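Ticket 517
Subject: Mesh office chair sinks during the day
Opened by: Consuelo Cervantes, Leltitz, main floor
Status: Closed Wednesday

Reported: One chair drops to its lowest setting after about 70 minutes of sitting.

Checked: Height lever moves freely. Casters and back fine. Raised the seat and left it unoccupied for an hour — no drop. Sat on it and it went down again.

Cause: Worn gas cylinder.

Action: Ordered a cylinder from Kuleo, part 119. Fitted at 8:40, held height until closing.

Black office chair in each:

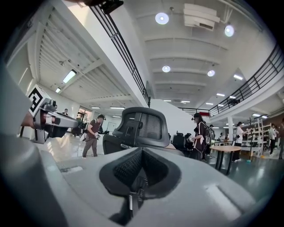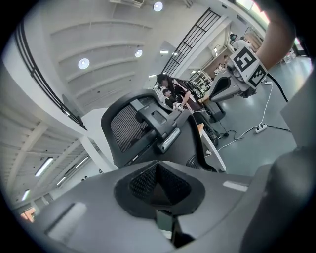
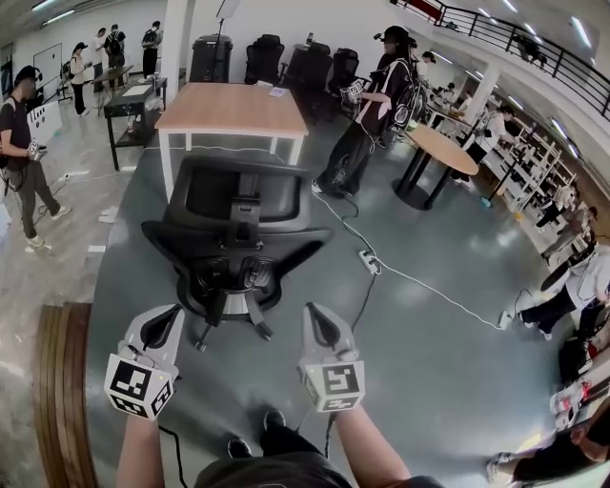
Can I keep using a chair that sinks until the part comes?
Swap it for a spare and put a tag on the bad one so it stays out of use.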